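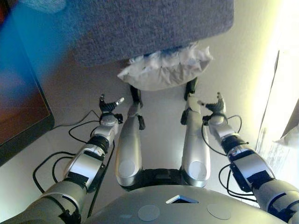
Source: Rochelle Pennington, Ridgeway site, August.

3.2 Seat comfort in the shared offices

The survey was sent to 933 employees of the Ridgeway and Plividlow offices, and 176 of them returned it complete. The questions concerned back pain, sitting time and the use of an additional cushion. We did not ask for body weight – the works council at Plividlow had objected to this item.

Respondents who used a cushion reported shorter periods of sitting without a break. This difference was found in both offices, but it was clearer at Ridgeway, where chairs are not assigned to one person. Figure 2 shows a white cushion and a grey office chair with a felt-like cover.
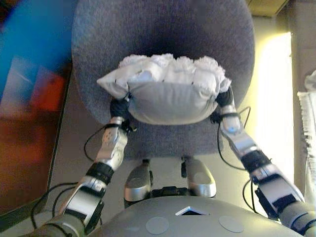
3.3 Limits of the survey

The answers are self-reported, and the response at Plividlow was weak.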